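Chapter 7
Comparing Grippers on Two-Arm Workstations

7.1 Why a comparison needs a fixed task
7.2 Choosing test objects
7.3 Grip force and finger travel
7.4 Cable routing and its effect on results
7.5 Recording and scoring trials
Exercises

Chapter 6 treated the gripper as a single part with a rated force, a stroke and a mass. Those ratings are enough to rule a gripper out. They are seldom enough to choose between two that both pass. A data sheet gives the force measured on a rigid block at the center of the fingers, and few workpieces are rigid blocks held at the center.

This chapter compares two parallel grippers, the Retuvis and the Drurkex, on the same pair of arms with the same controller. The trial records come from the Drukport bench and were prepared by Yutong Lei. The set holds 2,317 grasps, of which 284 were scored as failures. Readers should keep the definition of failure from Section 6.4 at hand, as it is used here without change: a grasp fails if the object leaves the fingers, or if it rotates in the fingers past the stated limit.

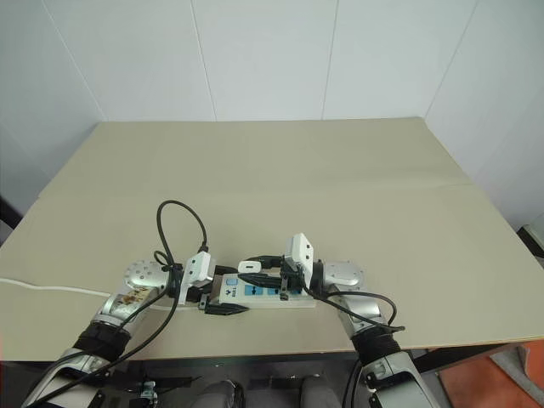

A two-arm grasp is a closed chain. Once both grippers are shut on a rigid object, the table, the two arms and the object form one loop, and any error in the position of one wrist appears as a force at the other. With a single arm the same error would only shift the object. A power strip held between two parallel grippers shows the difficulty well. The body is long and stiff, so it passes wrist errors from one side to the other, while a plug seated in its top face adds a load off the center line, and the plug's cord can pull in a direction the controller does not model. Rated force says little about how a gripper will behave under such a load. Finger shape and the stiffness of the mount matter more.

Let the left and right wrists carry position errors e1 and e2 along the long axis of the object. The internal force is then

F = k (e1 - e2)

where k is the combined stiffness of the two arms, the two mounts and the fingers in series. Softer fingers lower k and therefore F, at the cost of more rotation under an off-center load. The Tang test in Section 7.3 measures both effects with one fixture, in 46 grasps per gripper.

Before starting Section 7.1, review series stiffness (Section 3.2) and the wrist frame convention (Section 5.1). All forces in this chapter are given in the wrist frame of the left arm.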